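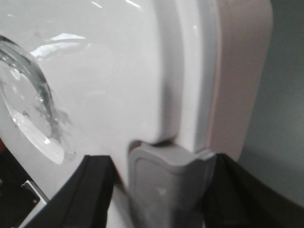
Fosport, 9 Dec 2020

Hi everybody,

Sorry for the slow answer, I've been buried in dried fruit all week (more on that below!). Ashton asked a good question and I didn't want it to sink under all the holiday bread talk.

On Sunday, Ashton McAlister wrote:
> Has anyone on the list made the El Ouafi date cake that
> Sanaa brought to the April potluck? I tried it from memory
> and mine came out like a brick. Did it really have no
> butter in it? And how long does it keep? I want to mail
> one to my sister in Groditz.

Yes, no butter! It's all oil, and a mild one, please, or the whole kitchen will smell like salad. I call it the El Ouafi cake after the family who lived downstairs from my aunt. Their grandmother made it every winter and wouldn't write anything down, so what I have is my aunt's version, copied onto the back of an electric bill.

My guess about the brick is that you didn't soak the dates. I chop mine and leave them overnight in strong hot tea, then mash them with a fork, tea and all. They should look pretty awful at that point. Then 5 eggs, the oil, the flour, a spoonful of orange flower water (go easy, I once doubled it and we were eating perfume) and as many walnuts as you can stand. Low oven, long bake. Mine took almost 149 minutes last time, but my oven is old and sulky, so start poking it with a skewer well before that.

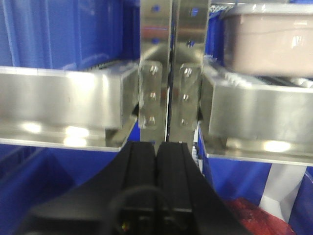
Metal posts, side by side.

As for keeping, wrap it in parchment and then foil and leave it alone for seven days before you cut it. I know! But it's so much better. I had one last 23 days in the pantry and the final slice was the best of the lot. It should get to Groditz fine if you pack it tight and skip the glaze, which goes sticky in the mail.

By the way, does anybody know if Pluvuno still sells those soft dates in the big flat box? The ones I bought this week are tiny and I've been pitting them for two evenings.

Ashton, let me know how the next one comes out, and tell me what size pan you used!

Sanaa Lamrani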